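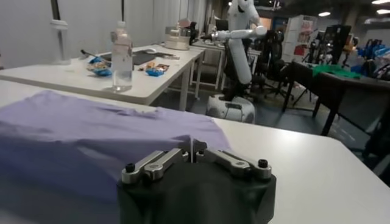 **To:** Leilani Benavides, Brultley Fund
**From:** Tane Tawhiri, Drokellow
**Date:** 09/11/2020
**Subject:** Coketti folding cell, progress since last report

The cell is running again after the stop in early September. Work in this period was mostly on the two grippers and on getting the table back in the right place. Spending is within the maintenance line and we are not asking for a change.

## Grippers

The left gripper had developed play in the finger linkage. With the jaws closed, the tips could be moved sideways by hand, and on thin knit fabric that was enough to lose the hem. Hamann supplied a new set of pivot pins. We fitted them, put threadlocker on the outer screws and marked each head with a paint pen so that any turning shows up at the morning check.

The right gripper had no play, but it was closing slightly late. That was a setting left over from the towel trials in the spring. Both sides now use the same closing speed and the same force limit.

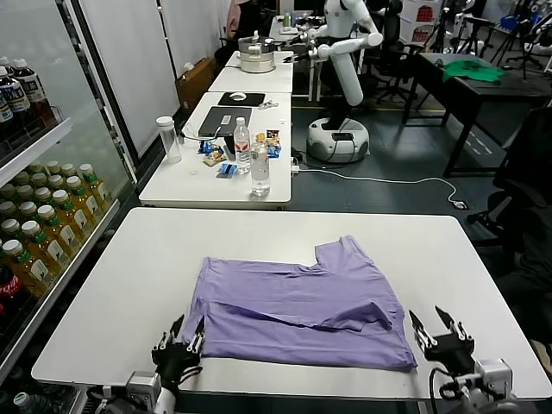 *Lavender T-shirt, partly folded, with a gripper on either side.*

## Table and cameras

The work table had drifted out of position. The floor marks were worn and people lean on the near edge when they lay out a shirt. We moved it back, re-leveled the legs and put down new tape. After that we redid the hand-eye calibration on both wrists. The first attempt on the right wrist failed because a camera connector was not fully seated. The second one passed.

Cable routing at the right wrist is still not how we want it. The cable loops low when the arm is down near the table – it has not snagged so far, but a longer sleeve and a second clip are on order.

## Pinch test

We keep one soft cloth for checking grip. The gripper takes it at the middle, lifts it and holds, and then the arm is moved through its normal range. The pass mark is 100 lifts in a row without a drop. The left gripper reached it on the first run after the new pins, and the right one on its third run.
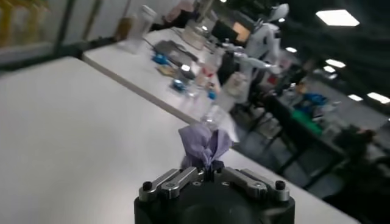 *Cloth held at its middle between the fingertips.*

The fingertip pads are now logged by cycle count. They get wiped down at the start of each shift and replaced every 1000 cycles, sooner if the surface looks polished. Before this we changed them when somebody noticed a problem, and the log shows how uneven that was.

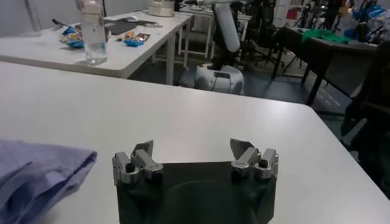 Jaw opening is checked at the same time with a gauge block. If the two sides differ, the operator re-homes the gripper and writes it down.

## Still open

- Cable sleeve and clip for the right wrist, waiting on delivery
- Spare pivot pins, 4 sets, quoted by Hamann but not yet ordered
- Written check sheet for the second shift, in draft

Fold trials restart once the sleeve is on. I will send the cycle log with the next report.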